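Flaketo Break Room Paper Cups, Floral, Sleeve of 24

Home > Kitchen & Break Room > Cups

In stock. Ships from our Pamari warehouse.

Somebody at your office has a favorite mug, and somebody else has been using it. The Flaketo cup won't fix the relationship, but it does give the second person an alternative.

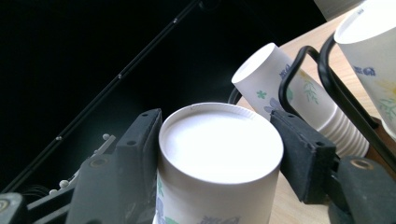 It's fine for coffee, tea and the last inch of soda nobody will admit to leaving. Please don't microwave it. We've had emails.

Pack sizes
Sleeve: 24 cups
Office case: 900 cups
Lids: sold separately, as lids always are
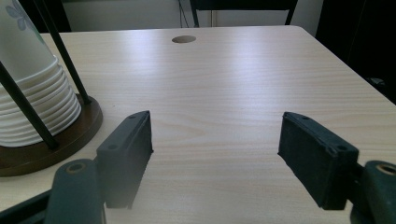
Cases ship in 2 boxes, which may arrive on different days because the carrier likes suspense. Unopened sleeves can come back within 22 days. Opened sleeves are yours, along with our best wishes.

Customer notes

"Bought a case in January. The mug dispute is over. We now argue about the thermostat." Lacey Gosling

"Good cup. Holds a drink. I'm not sure what else you want from me." Kipchumba Obura

Goes with: Skekier stir sticks, Stefanou napkin holder

Questions about bulk orders go to Ntombi Radebe on the sales desk.

Page updated March 21, 2025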